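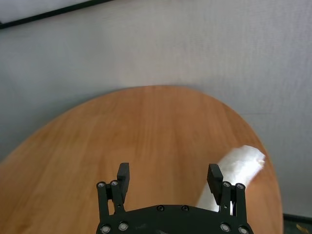 I have become a complete bore about social prescribing, and I'm not sorry. For anyone who hasn't met it, the idea is simple. You go to your GP with something a tablet won't fix, such as loneliness or a bad back made worse by sitting in all day, and the surgery puts you in touch with a link worker who has time to talk and knows what goes on locally.

At Stolesside, where I was a practice nurse until August, that person is Farzana Weerasinghe. In her first year she saw 127 people. One was a widower of 87 who had been ringing us most mornings, usually before half past eight, about his breathing. She got him along to the Arkutley walking group. He still has the same lungs and the same inhalers, but he now rings us when he needs us, and he has opinions about stiles!

I know the case against. Janaka Munasinghe, a GP I worked beside for seven years and like enormously, thinks the money should go on more doctors and that the evidence is thin. He's right that it's patchy. Some of the studies are small, and people who agree to join a choir may well be the ones who were going to perk up anyway. So let's have better studies — I'd sign up tomorrow.

What I can't accept is the idea that it's a soft extra. A good link worker gets the damp reported, the benefits form filled in and the bus pass sorted, and those things have as much to do with blood pressure as most of what I used to hand out in leaflets.

My one real worry is the groups themselves. We send people to them and hardly ever send any money. The Arkutley walkers run on nearly 1,000 pounds a year, most of it from a raffle, and if they fold then Farzana has nowhere to send anybody. Pay the link workers, yes, and pay for the hall hire too.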